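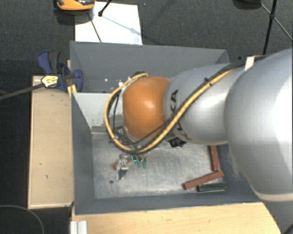
4. Fitting the Unel round timer and bag sensor

The Unel round timer is supplied with a wall display, a swing arm, a bag sensor and one sensor lead. Section 4 covers mounting the display on its arm, running the lead and setting the first bout programme. The lead crosses the elbow of the swing arm, and most faults reported to Kistonside come from a lead pulled tight at that point. Take it round the elbow in a loop, much as the thick yellow cable goes down the left side of the orange joint cover, passes below it and climbs back across the silver link. A lead run straight over the elbow will be stretched each time the display is turned towards the ring.

Read section 3 (Choosing a position) before drilling. The display must be readable from both corners and from the timekeeper's table.

4.1 Mounting the arm

1. Hold the wall plate level and mark the four holes.
2. Drill and plug the holes. Use the fixings in bag B for brick or block. For stud walls, use bag C and fix into timber only.
3. Screw the plate to the wall. Tighten the screws in diagonal pairs.
4. Lower the arm on to the plate pin until it seats with a click.
5. Fit the locking collar, ridged side up.
6. Lift the display on to the free end of the arm and tighten the two thumbscrews.

CAUTION: The display and arm must be lifted by two people. Do not hang gloves, ropes or bags from the arm.

Note: The distance between the upper and lower pairs of holes is 388 mm on the long plate. The short plate (Davero wall kit) uses a different template, printed on the inside of its box.

4.2 Running the lead

1. Switch off the display at the wall socket.
2. Push the square plug into the port marked BAG.
3. Clip the lead along the underside of the arm as far as the elbow.
4. Form the loop at the elbow and fasten it with the two soft ties. Do not use hard plastic ties here.
5. Swing the arm to its full travel in both directions. The lead should not tighten, rub or catch. If it does, undo the second tie and let out more lead.
6. Clip the remaining length to the wall and run it up to the bag bracket.
7. Fasten the sensor to the chain above the swivel, with the arrow pointing down.

The sensor must sit above the swivel. Below it, the lead will wind round the chain as the bag turns and the plug will pull out.

CAUTION: Keep the lead clear of the floor in any area used for skipping or footwork.

4.3 First bout programme

The timer is delivered with no programme stored. At first switch-on it shows four dashes.

1. Press and hold MODE until the dashes flash.
2. Set the number of rounds with the up and down keys. Press SET.
3. Set the round length. Press SET.
4. Set the rest period. The factory value is 60 seconds. Press SET.
5. Choose the warning signal: ten-second clapper, light only, or none. Press SET.
6. Press START to run the programme once through, and check that the bell sounds at the start and end of each round.

Up to seven programmes can be stored. Programme 1 always loads at switch-on, so keep the one used most often in that position.

Note: Round length and rest period must suit the rules under which the bout is held. Check these with the official in charge – the timer will accept any value.

4.4 Setting the bag sensor

1. Let the bag hang still.
2. Press ZERO on the sensor. The green light goes out and comes back on.
3. Throw a light jab, then a full cross. The display should count both.
4. If the jab is missed, raise the sensitivity by one step and repeat from step 1.
5. If the count rises while the bag is only swinging, lower it by one step.

The counter runs to 2,000 punches and then returns to zero. Totals from each round are kept until the timer is switched off. To keep them for longer, send them to the Işık logbook as described in section 6.

4.5 Checks after fitting

Check the thumbscrews after the first week of use and monthly after that. Check both soft ties at the same time and replace them if the loop has moved. Wipe the display with a dry cloth. Solvent cleaners will cloud the front panel.

Guide text: Elif Naz Gezer. Technical check: Dindo Dagdag.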